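The Energy in the Spare Room

A growing trade promises to fix your home by pointing it in the right direction. Our reporter paid for three consultations and came back with three different front doors.

Dec 14, 2020

The compass was the first thing out of the bag. Zamfira Filip laid it on my hall floor, waited for the needle to settle, and told me that my front door was draining the house. It faces north-west. In her system, which borrows from feng shui, a little from dowsing and a good deal from Zamfira Filip, a north-west door needs weight on the opposite side of the building to hold things steady. The opposite side of my building is a downstairs toilet.

I had booked her through Poltura, one of a handful of firms now selling what they call directional design to people who own perfectly ordinary houses. A basic visit costs £154. For £318 you also get a floor plan with coloured zones on it, and a follow-up call in which somebody asks whether you have moved the sofa yet. I took the dearer package, on expenses, and moved the sofa.

I should say where I stand. I don't believe a room has a mood that can be read with a magnet. I do believe that some rooms are nicer than others, that most of us are bad at saying why, and that a stranger walking through your house with a clipboard will notice things you stopped seeing years ago. The question is whether the second and third of those are being sold at the price of the first.

What the money buys

Filip is good company, and about half of what she told me was sensible. The hall is dark. The spare room has turned into a store for things we can't face throwing out. The desk in it has its back to the door, and she is right that it makes you jumpy to work there. None of this needs a compass. She also told me that textiles hold on to old arguments and should be swapped each February, and that dark cloth belongs in the north of a house, where it "deepens the water".

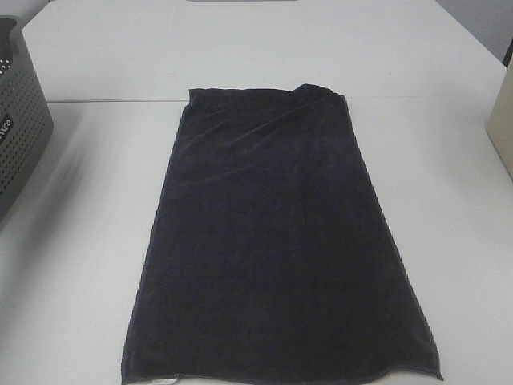
Dark towels belong to the north, say the consultants. Or the west.

The second firm, Eramard, sent Emanuel Tudose, who was brisker and wore shoe covers. He measured every room with a laser and wrote the figures in a small book. He didn't care for the compass method at all, and said so. The front door, by his reckoning, was measured from the middle of the plot, garden included, and so counted as a west door. West doors are excellent. He would leave it alone. What troubled him was the kitchen, where the cooker and the sink face each other "like two people who aren't speaking", and he suggested a strip of green between them. The gap between them is the bit of floor where one stands to cook.

I asked him about dark cloth. West, he said. Possibly south-west, if the bathroom had a window.

The third visit was a video call with Aurelia Bratu, who works alone and charges by the hour. She had me carry a laptop through the house and asked to be shown the corners. Her view was that the front door had been blocked up and the real entrance, energetically speaking, was now the back one, as that was the one we used. I liked this more than I expected to. She had asked a question about how we live, and neither of the others had. Then she told me to bury a copper coin beneath the step.

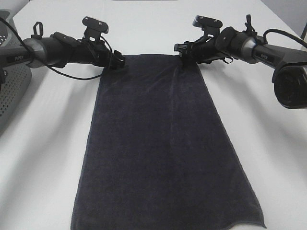

Keeping fabrics flat and smooth is a common piece of advice in the trade.

Three experts, then, and three doors: one bad, one excellent and one that doesn't count. When I put this to Poltura, I was told that different schools have different methods and that clients should choose the one they respond to. It's a fair answer if you are buying wallpaper. It is a strange one from a company whose website talks about precision.

The builder's view

Colm Ó Néill has been putting extensions on the backs of houses for most of his working life, and he now gets asked about directions on a good many of his jobs. He doesn't mind, up to a point. A client who wants the bed on a different wall costs him nothing. A client who wants a staircase turned round after the joists are in is another matter.

"I had a couple stop the job over a soil pipe," he told me. "It was coming down in the prosperity corner. I said, well, it has to come down somewhere. We moved it. It was £3,000 by the time we'd opened up the floor again, so I don't know what that did for the prosperity."

What bothers him more is the timing. The old rules about how a house should sit on its land, in whatever country you find them, were meant to be used before anyone dug a hole. Some of them make plain sense: put the rooms you use in the morning where the morning sun comes in, keep the kitchen smoke downwind, don't build in the dip where the water collects. Carry them to a terraced house put up by a speculator who was chiefly interested in fitting another one next to it, and there is not much left to arrange except the furniture.
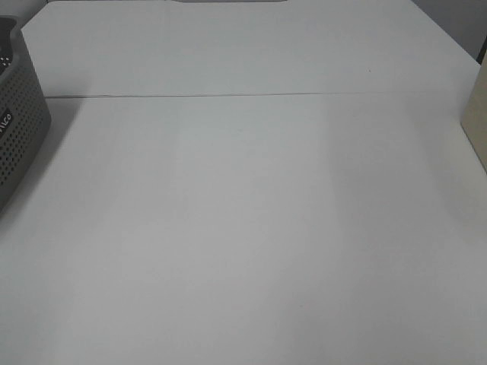 Wenjie Li makes a similar point, more gently. She is an architect, she grew up with feng shui as a family habit, and she still won't sleep with her feet towards the door. She is careful not to sneer at people who take it seriously. Her quarrel is with the packaging. Her grandmother's version was free, she says, and came with a lot of shouting about drains. It was bound up with a particular landscape and a particular family, and you could argue with it. A coloured plan that arrives as an attachment is harder to argue with.

She looked over the three sets of advice I had been given and marked the parts she would have offered herself. Filip's desk. Bratu's remark about the back door, which Li thought might lead to a proper conversation about where the coats go. Tudose's measurements, which were accurate. Everything else she crossed out, with some pleasure.

"People want permission," she said. "They know the room doesn't work. They want somebody to say it's the room's fault."

Who checks?

The short answer, as far as I could find, is that no one does. You can call yourself a directional consultant this afternoon. Fendent, which runs a six-week online course, will sell you a certificate with a gold edge, and more than one of the people I spoke to had it on the wall behind them. I asked Fendent how many students fail. I was told that the course was not built around failure.

The claims, meanwhile, have been creeping. A few years ago the leaflets spoke of harmony and flow, and it is hard to object to flow. Now I find promises about sleep, fertility and the sale price of the house. Văduva, an estate agency that has begun offering directional staging, says in its brochure that a "corrected" home attracts keener buyers. I asked for the figures behind that. I was sent the brochure again.

It may even be true, in a dull way. A house that has been cleared out, aired and lit properly will very likely sell better than one that hasn't, and if it takes a man with a compass to make the owners clear it out, the estate agent won't care which way the needle pointed. But then the honest product is a tidy-up, and there are cheaper ways to get one. For £1,000, which is the price of Văduva's full service, you could have the hall painted and the carpets cleaned and go out to dinner.

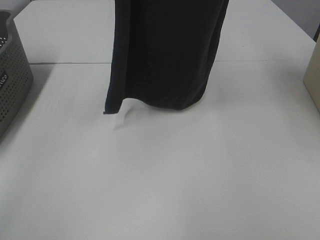 Before you pay anyone

Ask what they will look at besides direction. Someone who is interested in damp, daylight, noise and where you leave your keys may be worth having round, whatever they call themselves.

Ask what happens if you disagree. Bratu was happy to be told the coin was a non-starter. Tudose said he would note it.

Get the price of the follow-up in writing, and find out whether the consultant earns anything from the lamps, crystals or paint they recommend. Two of my three did.

Don't let anybody move a wall, a pipe or a cooker on the strength of a compass reading without asking a builder what it will cost to move back.

And try the free version first. Sit in the room you like least at different times of the day, without a phone, and see what annoys you. In my spare room it was the radiator, which ticks, and a blind that had been hung slightly crooked. I have straightened the blind. The desk now faces the door, as Filip advised, and I do work better there. The sofa has gone back where it was.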